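Tabletop arm at Lumanlan gets new finger pads, a longer cable loop and a care routine

The mug-handling arm at Lumanlan is back at work this month after its first proper service, and the people who look after it could hardly be happier.

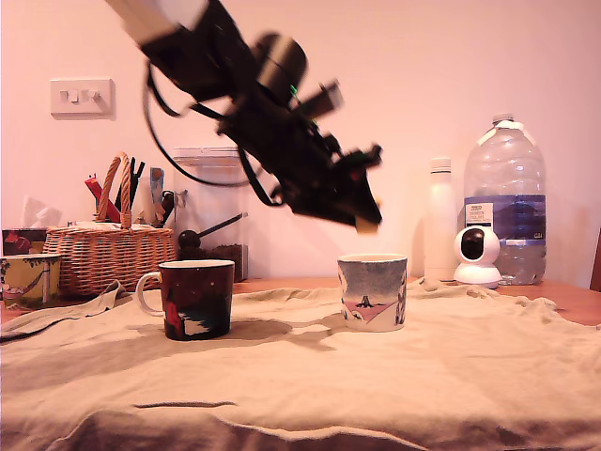 The arm had been running short sessions every weekday since winter, picking up cups and setting them down again, when Nafula Lema began to notice small misses in the logs. The gripper would close, the software would report a good hold, and the mug would tip a little as it came up. Nothing got broken, but the misses crept up week after week, and by the time she pulled the arm out of use there were 178 of them on her list.

"I was sure it was the camera," Lema said. "I spent a whole afternoon on calibration and it was perfect. Then I ran my thumb over the fingertips and they were as slick as a countertop!"

The pads at the tips of the jaws are the softest part of the whole machine and they take all the wear. Glazed ceramic is hard on them, it seems, and so is dish soap, which had been used to wipe them down at the end of each session. Lema and her colleague Jaime Salgado peeled off the old ones, cleaned the jaws with alcohol, let them dry overnight and pressed on a fresh set from Farkodico, the small supplier that also made the brackets. The pads go on with a thin adhesive backing, and the trick is lining them up so both jaws meet flat. Salgado got it on the second try, using a strip of paper pinched between the jaws – if it pulls out crooked, the pads aren't square.

While the arm was down they decided to go through everything else too. Four screws at the wrist had worked themselves a fraction loose and were taken out, given a dab of medium-strength threadlocker and put back. The joint motors were checked one at a time by moving each through its full range at low speed with a hand resting on the housing, feeling for any grit or clicking. One joint had a faint tick near the end of its travel, traced to a cable tie that was brushing the bracket. Snipping the tail off the tie fixed it.

The cable itself was the bigger job. It used to run tight along the arm, and it looked very tidy that way, but it was tugging at its connector whenever the elbow folded all the way in. Yee-man Wu, who wrote the motion software, had seen brief dropouts on the lower joints and had been hunting for a bug in her own code. She now has her evenings back. The cable was rerouted in a wide loop, with enough slack that it never goes taut in any pose the arm is allowed to reach.

"It's a bit less pretty and I love it," Wu said. "Two weeks and I haven't seen one dropout."

After the mechanical work came setup. The zero position of every joint was recorded again, the closing force of the gripper was brought down a notch (new pads need far less squeeze), and the table height was measured with the cloth on. That last step matters more than it sounds. Cloth bunches up, and a mug standing on a fold sits a little higher and leans a little. The team had talked about switching to a hard mat but chose to keep the cloth, and Wu changed the approach so that the gripper comes down more slowly over the last stretch.

There is now a written routine, named Molley after the folder it lives in. It asks whoever starts the first session of the day to wipe the pads with a damp lint-free rag and no soap, look over the cable loop, check the wrist screws by hand and run one slow pick with a light mug before anything heavier. The whole thing takes less time than making coffee. Pads get swapped at the first shiny patch, and spares are kept in a sealed bag out of the sun.

Ngan-ling Lu, who runs a similar arm at Odow, came by to see the rerouted cable and left with a drawing of it and a pair of spare pads. She plans to try the same loop in May, once her own arm is free.

Next on Lema's wish list is a proper stand for the pad-squaring check, so that one person can do it alone. Salgado has already started cutting parts for it.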